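作業ノート 9月 家事タスク評価(シミュレーション)

朝いちでEklundさんから「Harkiaの片付けタスク、そろそろ家庭でいけるって書いていい?」と聞かれた。だめだと思う、と返した。理由を口で説明しきれなかったので書いておく。

今使っているのはRurkonの方策にFandiaの環境セットを載せたもの。シードは272で固定。エピソードは全部で2728本回っていて、ログ上の成功が2059本。数字だけ見ると家事ロボットまであと一歩に見えるが、成功判定が甘い。物が持ち上がって2秒保持されたら成功。棚に戻す、倒さない、隣の物に触らない、はどれも見ていない。人間の家なら、持ち上げただけで終わった片付けは片付けと呼ばない。

手先カメラのログを何本か開いて見直した。白いタイル壁に向いていて、指の間には何も挟んでいない。右下に木枠の鏡か額のようなものが端だけ入っている。

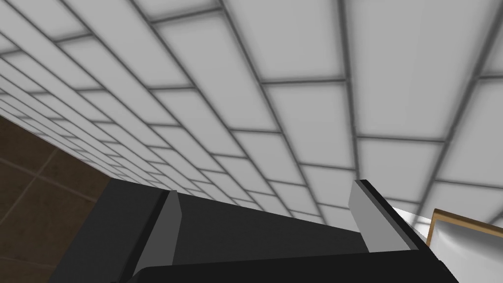 方策の入力が手先の画像だけなので、こういう向きになると手がかりがほとんどない。人間なら振り返って探す。今の方策にはその「探す」が入っていないので、対象が視野に戻ってくるかどうかは運に近い。Torbjørnは「探索を足せば済む」と言うけれど、前にMahrousの環境で足したときは1本あたりの時間が倍になって、時間切れの失敗が増えただけだった。あのときの設定ファイルがまだ共有フォルダに残っているはず。要確認。

もうひとつ気になるのは形状。Fandiaの小物はメッシュが粗く、円筒のはずのものに平らな面がある。平行グリッパだと面と面が合って、たまたま安定して掴めてしまうことがあると思う。実物のボトルは丸いし、濡れていれば滑るし、中身が半分なら重心も動く。シミュレーションで掴めた率をそのまま台所や洗面所に持っていくのは無理がある。

把持前のところで止めたもの。指は開いたまま、まだ対象まで距離がある。 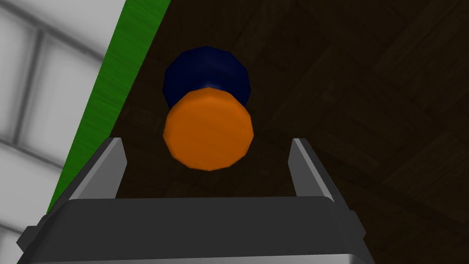
図2 把持前、指は開。対象は橙と紺の円筒状の小物、暗色の木の面の上(シミュレーション)

この姿勢からなら入れそう、とは思う。ただ、橙の側から掴むのか紺の側から掴むのかで後の動作が全部変わる。キャップのような部分を持って運んだら、実物だと外れて中身をこぼすかもしれない。方策はそこを区別していない。報酬に入っていないのだから当然。

午後、成功扱いのログから適当に抜いて見た。保持の2秒が過ぎた直後に落としているものが混じっている。これも成功に入っている。判定を「目的の場所に置いて、手を離しても立っている」に変えたらどこまで下がるか、賭けてもいいくらい下がると思う。

工場の側の話も少し。Harkiaの人は「工具の戻しならもう使える」と言う。治具で位置が決まっていて、物が毎回同じなら、そうかもしれない。でもそれは昔からできていた仕事で、新しい方策の手柄にするのはずるい気がする。散らかった作業台で、誰かが置きっぱなしにしたものを相手にしてから言ってほしい。

やること
・成功判定を書き直す(置いて離すところまで)
・小物のメッシュを細かいものに差し替え、同じシードで再実行
・対象が視野から外れた時間をログに出す
・Mahrousのときの探索設定を探す

16時、Eklundさんに上の内容を送った。返事は「じゃあ『研究段階』と書いておく」。それでいいと思う。再実行はメッシュの差し替えが済んでから。GPUは夜しか空いていない。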